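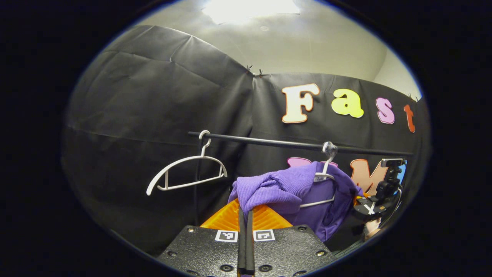 Foam letters on black cloth.

The Last Bus to Mersha

The woman at the Estero station sold me the ticket without looking up. "Mersha is four hours," she said. "If the bridge is open."

I did not ask which bridge. I was tired and I had my father's coat on my knees, folded the way he folded it, with the sleeves inside. It was April and still too cold for people to open the windows, so the bus smelled of oranges and wet dog. The driver ate sunflower seeds and put the shells into his shirt pocket.

After Monach the road goes up. I remembered this from when I was small, when my father drove us in the blue car and told us to swallow so our ears would not hurt. I swallowed. A boy on the other side of the bus looked at me and did it too.

The bridge was closed. A man with a lamp came to the door and spoke with the driver for a long time. Then the driver stood up and told us that we must wait until the water goes down, maybe at night, maybe in the morning. He said it like it was his own fault.

People took out their food. An old lady behind me gave me half of a boiled egg and a piece of paper with salt in it. She asked if I had family in Mersha.

"A house," I said. "It was my father's. Number 142, on the hill."

"With the green gate?"

"It was green before."

She thought about this while she ate. Then she said, "He owed my husband 30 coins for a door. It was a good door. Is it still there?"

I told her I did not know. I had not seen the house since I was nine. She nodded and cleaned her fingers one after another with a handkerchief.

"If it is there," she said, "then you don't have to pay. I only want to know did it last."

It became dark and the driver turned off the engine. We could hear the river then. I put the coat over both of us, over her knees and mine, and in the pocket I felt something small and hard. It was a key, but I could not see it well, and she was already asleep on my shoulder.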